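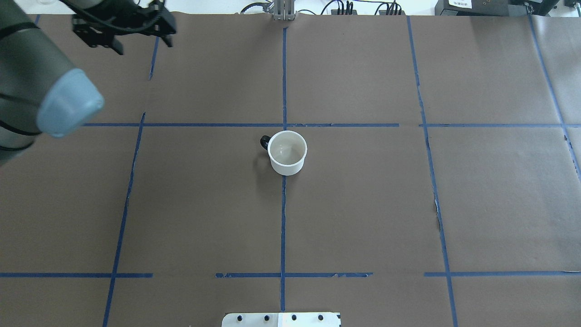
Lowri Wogan wrote in to say that a fishing float must be the laziest bit of kit there is, as it just sits on the water doing nothing, and could I please explain why her grandad owns nearly 50 of them?

Well, Lowri, I could talk about floats until bedtime, so get comfy! I'm going to stick up for them, because a float is doing a lot of work even when it looks half asleep.

## What is a float for?

When you go fishing, the hook and the bait are down in the water where you can't see them. Pond water is often murky, and even in a clear stream the light bounces off the top and gets in your eyes. So how do you know if a fish has come along and picked up your sweetcorn?

You put something on the line that you *can* see. The float sits at the top, the bait hangs down underneath, and the line joins the two together. If a fish tugs the bait, the tug travels up the line and the float moves. It's a bit like having a very long doorbell.

The float has a second job too, which people often forget. It decides how deep your bait hangs. If you slide the float further up the line, away from the hook, the bait goes deeper. Slide it closer and the bait comes up. Roach will sometimes feed halfway up, and tench like to snuffle along the bottom, so this matters a lot. I once spent a whole morning on the canal at Cullton with my bait dangling far too high above a load of tench. I could see their bubbles coming up all round my float and I still didn't change it until lunch.

## Why does it float at all?

Water pushes back. You'll know this if you've ever tried to hold a beach ball under in the swimming pool. You push it down, the water shoves it up, and if you let go it shoots out and hits somebody's uncle.

The push has a name: **upthrust**. When you put a thing in water, it has to shift some water out of the way to make room for itself. The water that got shifted pushes up on the thing, and the size of the push is the same as the weight of the water that moved. If the thing is lighter than the water it would shift by going all the way under, it floats. If it's heavier, down it goes.

Old floats were made of cork, or the hollow bit of a big bird's feather (called a quill). Balsa is another good one, a wood so light you'd think you were being tricked when you picked it up. Lots of modern floats are plastic with air inside. All of these weigh much less than the same amount of water, so up they pop.

## Then we add weights. Wait, what?

Yes, I know. We go to all that trouble to find something that floats, and then we try to sink it.

Anglers squeeze little round weights called **shot** onto the line below the float. Some are as small as poppy seeds. You add them bit by bit until only the coloured tip of the float is poking out.

Think about a cork bobbing high on the water with nothing hanging off it. To pull that cork under, a fish has to fight nearly all of the upthrust by itself. A small roach would feel that and spit the bait straight out (wouldn't you, if your sandwich pulled back?). But if the shot have already pulled the float almost under, there's only a tiny bit of push left over. Now a gentle nibble is enough to make the tip vanish. 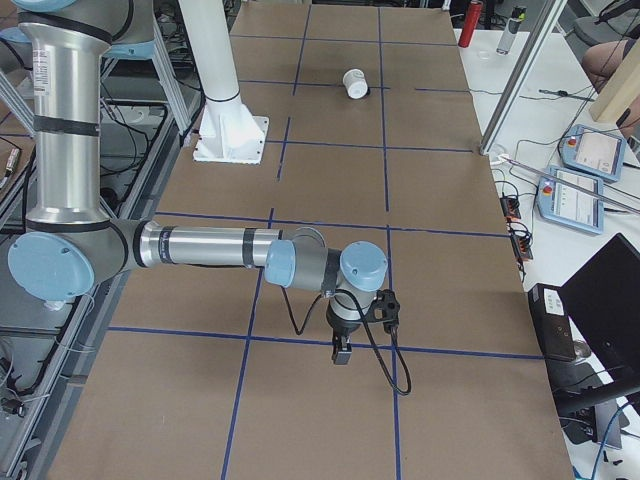

And getting that last tiny bit right is the fiddly part. My friend Leszek Borkowska does it at home in a bucket the night before, with his sleeves rolled up and water all over the kitchen floor. I do it on the bank and drop half my shot in the grass.

## Reading your float

Once it's set up, you watch the tip. It doesn't always just plop under, and the different wobbles mean different things:

- **It slides away under the water.** A fish has the bait and is swimming off with it. Lift your rod!
- **It rises up or falls flat.** This one puzzles everybody the first time. The fish has picked up the bait *and* taken the weight of the bottom shot, so the float has less pulling it down. Tench and bream do this a lot.
- **It moves sideways.** Could be a fish, or it could be the wind dragging your line. Look at the leaves on the water and see if they're going the same way.
- **It jiggles and jiggles and never goes.** Probably tiny fish pecking at the bait. Try a smaller piece.

## Why so many?

Back to Lowri's grandad. He has lots of floats because water isn't always the same.

On a still pond with no wind, you want a thin, light float that shows every little touch. On a big windy lake you want a longer one, fixed to the line by its bottom end, so the line can be sunk out of the wind's reach. In a river you want a float with a fat bit near the top, because the current keeps trying to pull it down and the fat bit helps it ride along. Then there are different colours of tip. Red and orange are easy to see on dark water, but when the sky is shining on the surface a black tip shows up best.

That's my excuse as well, anyway.

## Make one yourself

You need a bottle cork, a cocktail stick, some string and a lump of modelling clay. Ask a grown-up to make a small hole in the cork and push the stick in so that a bit sticks out of the top. Tie the string round the cork with the end hanging down, and squash the clay onto the end.

Pop it in a washing-up bowl filled nearly to the top. Too much clay and it sinks. Take a pinch off and try again. Keep going until only the stick and the very top of the cork are showing, then give the string a really soft pull from underneath and watch what happens. Now take all the clay off and pull again just as softly. Can you feel the difference?

It took me three goes, and the carpet got wet. Put a towel down first.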